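6.4 Loose Food Debris at a Table-Clearing Station

This section applies to two-arm Wendix stations running the Finis table-clearing program, software build 151 and later. It covers Fault 60 (grip closed on unknown material) and Fault 100 (wrist camera obstructed). Operators must complete Section 3, Emergency Stop and Safe Approach, before carrying out any step below.

6.4.1 Conditions That Lead to the Fault

The arms sort tableware, sticks, and scrap to separate locations. Small dry material such as uncooked rice does not trigger the grip sensor reliably. Grains may enter the finger joint, where they prevent full closure. The controller then reports a held object when the gripper is empty, and the arm may travel to the dish rack and press down on items already placed there.

Grains on the table outside the dark plate or tray are an early warning. Stop the cycle at the next pause if they are seen.

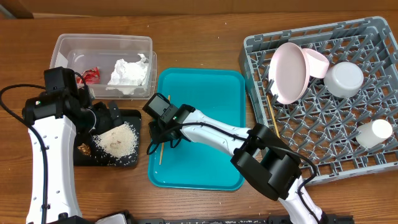 Figure 6-3. Two-arm station with rice on the plate and on the table. Right gripper over the teal tray.

6.4.2 Clearing the Fault

1. Press the red stop button on the operator panel. Wait until the panel reads HELD.

2. Record the fault number and the time of day in the station log.

3. Turn the key switch to SERVICE and remove the key. The person working at the table keeps the key.

CAUTION: An arm in HELD state remains powered. Do not place hands between the gripper fingers or beneath a forearm until the key has been removed.

4. If a gripper is holding a chopstick or other thin item, support the item with one hand before using the manual release. A thin item under load may spring out when the fingers open. Wear eye protection.

5. Remove wrappers, napkins, and large scraps by hand. Do not use the arms for this task while the fault is active.

6. Check the heap before collecting it. Dried pieces and flakes mixed with rice may be harder than the grains and may scratch the finger pads.

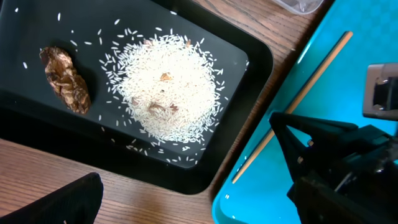
Figure 6-4. Wrist view before cleaning. Brownish fragments in the rice; dark dried object to the left of the heap.

7. Lift the black tray level and empty it into a waste bin away from the station. Do not tip it over the table.

8. Collect the remaining grains with a soft brush or a vacuum with a narrow nozzle. Do not use compressed air. Air drives grains into the wrist housing and under the base rail.

9. Inspect both grippers with a flashlight. Remove any grain from the finger joints with the plastic pick supplied in the Hevico tool kit.

10. Wipe each camera window with a dry cloth.

NOTE: Water on the trays is to be wiped up before restart. Reflections from drops may be read as objects.

6.4.3 Returning to Service

1. Confirm that all persons are outside the marked floor area.

2. Insert the key and turn it to RUN.

3. Select GRIP TEST. Each gripper opens and closes without a load. The panel must show CLOSED for both arms.

4. If either arm fails the test, repeat steps 1 through 9 of Section 6.4.2 once. If it fails again, lock the station out and contact Chaudhry Field Service.

5. Start the program at reduced speed and watch one full cycle before selecting normal speed.

Finger pads are to be replaced after 4000 cycles, or at once if a cut or scratch can be felt with a fingernail.

Requests to change this procedure are to be sent in writing to Razia Dogar, Equipment Safety. See Section 6.5 for faults involving cable snags.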